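Speaker Notes
Keeping a Small Cinema Open to New Audiences
Prepared for the regional exhibitors' meeting, June. Speaking time: 15 minutes, with questions to follow.

1. Opening

Thank the hosts and the Neltmont Film Society for the use of the hall. Explain that the talk concerns the community screening program at the Ridthorpe Cinema, now in its second season, and that it is addressed mainly to venues with one screen and a small paid staff.

State at the outset that the program did not begin as a plan for growth. The board asked a plain question: why did residents who lived within walking distance of the building never come in? The program grew out of the answers.

2. Background

The Ridthorpe has one auditorium and shows films six evenings a week. Before the program started, the daytime hours were used for cleaning, deliveries and an occasional private hire. The heating was on regardless.

Over one winter, the cinema collected 873 survey cards from residents. The cards were left at the library, the health center and two grocery stores in Brerneck, across the river. The reasons given most often were the start times, the cost of bringing a family, and the feeling that the films on offer were chosen for somebody else. Parking came up less than expected.

Pause here. Many in the room will have heard the same remarks in their own towns.

3. What the program consists of

Three strands, to be described briefly.

Afternoon screenings begin at 2 p.m. and finish before the school buses run. House lights are kept low but not fully off, and the sound is reduced. Tea is included in the ticket.

The local choice strand is selected by audience members. A panel of residents is given a list of available titles and a fixed budget, and its decision is final. Staff advise on license fees and running times only.

The third strand is family sessions, which pair a short feature with a practical activity in the foyer. Most of these have dealt with simple animation: flip books, cut paper, and moving a few objects a little at a time between pictures.

4. Working with distributors

Say plainly that this was the hardest part. Several titles requested by the panel were not available for a single booking, and others carried a minimum guarantee that a daytime audience could not cover. The cinema now books jointly with the venue in Neltmont, so that a title plays both towns in the same week and the terms are discussed once.

Recommend that venues ask early. A request made more than 3 months ahead was nearly always answered. Late requests often went without a reply.

Mention that Paul, the booking system used by both venues, has a shared calendar which either box office can edit. It was introduced for this purpose and has since replaced the paper diary.

5. Results and limits

Attendance at the afternoon screenings has been steady. The local choice evenings vary widely: one documentary filled the house, while a subtitled drama the following month drew very few. The panel discussed both results and asked to continue with the same freedom. The board agreed.

Be candid about the limits. The program depends on a grant for the ticket subsidy, and the present award ends with the current season. Travel from Brerneck after dark remains difficult — the last bus leaves before most evening films are over. Talks with the bus company are continuing.

6. Advice for other venues

Take these slowly, and allow time for notes.

Ask people who do not attend. A survey handed out in the foyer reaches only those who already come.

Give the panel a real budget, even a small one.

Keep the start times fixed for a whole season, so that people can rely on them.

Print the program in large type and deliver it by hand where possible.

Keep the foyer activities simple enough to set up on one table.

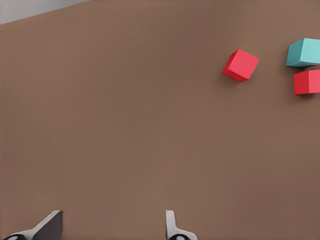

7. Closing and questions

Invite venues interested in joint bookings to leave their details at the desk. The autumn list will be settled shortly after this meeting, and there is room for one further partner.

Likely questions: the cost of the license for foyer events; whether panel members are paid (they receive free admission and travel costs); how complaints about a chosen film are handled (in writing, with a reply from the board).

If time is short, omit the second half of section 4 and refer the audience to the printed handout.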